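Feb 27, 2021

Up before six and at the unit by seven. The heating had been off overnight, so I kept my coat on until ten. Paid the electric bill first, $312, and then answered the Gestham people about their delivery slot. They want July now. I wrote it on the wall calendar in pencil.

Most of the day went to fabric. The Brimis order came in two weeks ago and it has been sitting in piles ever since, which bothers me every time I walk past. I started with the blues. The big navy piece is heavier than I remembered and I can't fold it alone without it dragging, so I worked near the sofa and used the seat to keep the ends off the floor.

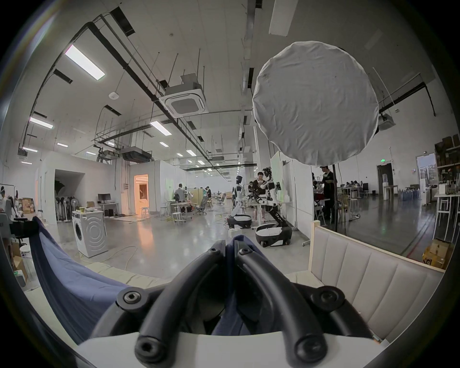 Navy fabric and the beige sofa, workshop.

I still like that sofa. The channels on the back collect dust and need the narrow brush, but the light wood along the top has held up well. Hodžić offered me $270 for it last year and I said no. I would say no again.

Lunch was soup from the thermos. Then back to folding. By three I had 14 pieces done and labeled, mostly cottons, and my shoulders were sore. The shelf by the door takes up to six of the heavy ones before it starts to bow, so the rest went on the pallet with a sheet over them.

We use cookies to improve your experience on this site. By continuing to browse you agree to our cookie policy. Accept | Manage settings

Called Daltodano about the invoice. They have it as $2,723 and I have it as less, and I need to find the paper copy. Looked in the blue folder and the desk drawer. Will try the car tomorrow.

Home by six. Eggs and toast. Bed early.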